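23 November 2025
Bench notes – oil finish trials, second round

Picked this up again after the September batch. The question is still the same one: does a thinned first coat make any difference on the Irbridge tabletops, or are we spending an extra day for nothing. Gareth Catterall thinks the thinned coat matters. I had no opinion when we started and have a weak one now.

Test pieces are offcuts from the Irbridge job, planed and sanded to 180 on the machine, then 240 by hand with the grain. I vacuumed and then wiped with a dry cotton cloth. No tack cloth this time. In September we used one on half the pieces and they came up patchy, and I never worked out if it was the wax in the cloth or me.

Finish is the Pralter oil, from a fresh can. The old can had skinned over and I threw it out. Thinner is plain mineral spirits. I mixed 500 ml for the thinned set, equal parts, and had most of it left over. It is in the glass jar on the low shelf, labeled. Please don't use it for brushes.

Set A: two coats straight from the can.
Set B: one thinned coat, then two straight.

Applied with a folded rag, left 5 minutes, wiped back hard. The first coat on set A went tacky before I got to the last piece, so that one has drag marks near one end. I have marked it on the back in pencil and will leave it out of the comparison. Set B was much easier to wipe and the end grain drank it the whole way through the wait.

Raised grain was worse than I expected on both sets. Went over everything with a gray pad between coats. Rowbotham's old shop sheet says to skip this after the first coat, but his sheet was written for a harder varnish and I don't think it carries over.

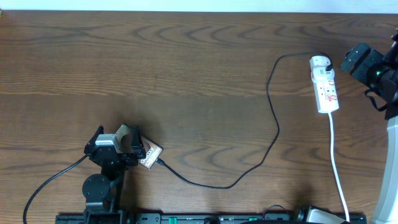
Wood grain on the tabletop, dark wavy lines running across the boards.

Water test next day. Put a spoonful of water on each piece, covered with a glass, left it over lunch. Set A had a faint ring on the flat-sawn pieces and nothing on the others. Set B had no rings that I could find, even with the lamp held low. Coffee gave the same result except that both sets marked slightly at the end grain.

Color is a closer call. Set B is a shade darker in the wide part of the figure. Gareth picked out the B pieces correctly when I mixed them up on the bench, so it isn't just me. The Bundeo people asked for the lightest result we could manage, which would point to A for their shelves no matter what the rings say. Irbridge never mentioned color, only coasters.

Smell was gone from A by the following morning. B still had some. If we go with B the tops need to sit in the back with the window cracked before anyone wraps them. Last time we wrapped too early and the paper stuck.

Rags were laid flat outside on the rail to dry, then into the water can – same as always, but the lid on that can is bent and needs replacing.

To do:
Repeat the water test on B after a week, same pieces, other end.
Try one piece with a thinned coat and a single straight coat. That would save a day if it holds.
Ask Bundeo if they would accept a sample of each before we commit.
Order 240 paper, down to the last sleeve.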